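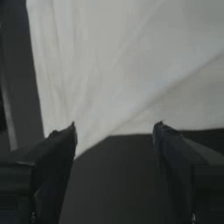
Prekonby service towel in white, close view

Prekonby Service Towel, White
Supplied by Zondard Institutional Linen
Item 663

The Prekonby service towel is a plain white terry towel for clinics, residence halls, kitchens and fitness rooms. It is sold without a border, stripe or woven name, so that replacements may be added to existing stock at any time. Names and department marks can be sewn on at the customer's request.

Fabric weight: 442 grams per square meter
Material: cotton
Color: white only
Hems: double stitched on all sides
Sold by: the carton or the bale

The weight was chosen for buildings that wash their linen on site. A heavier towel takes longer to dry and fills more shelf space, and a lighter one must be replaced sooner. Towels may be sent to the folding table straight from the dryer, in any condition.
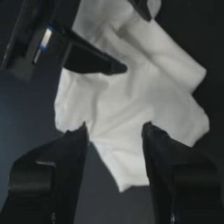
Staff should find one hem first and work from it to the nearest corner. The towel is then opened across the table and smoothed by hand. Ironing is not required. Customers who prefer a pressed finish may use a medium setting, although this flattens the loops and makes the towel less absorbent.

Care and Folding Guide 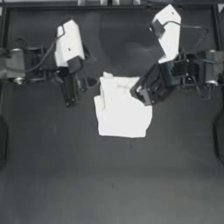 2 min read

Wash new towels once before they are put into service. Use warm or hot water and a regular detergent. Fabric softener is not recommended for terry. Chlorine bleach may be used on this item, but frequent use will weaken the hems. 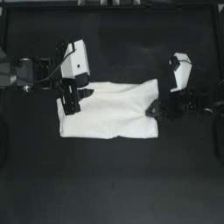

Folding begins with the towel laid out on a clean, level surface that is larger than the towel itself. A dark table top is preferred, as loose threads and lint are easier to find on it. Small wrinkles in the terry, and a light crease across the middle such as the one seen on this towel, do not need to be removed before folding. The lower edge should be set fairly straight, and the top edge can then be brought down to meet it. For shelf storage, fold once more from side to side – the folded edge faces out.

Ordering

Standard orders ship by the carton. Orders of 700 towels or more are packed in bales and delivered on pallets. The Zondard Trolley, a wheeled linen cart with open shelves, is sold separately.

Sample requests and questions about sewn marks should be sent to Mihret Gashaw, Institutional Sales.

Page revised Jun 10, 2022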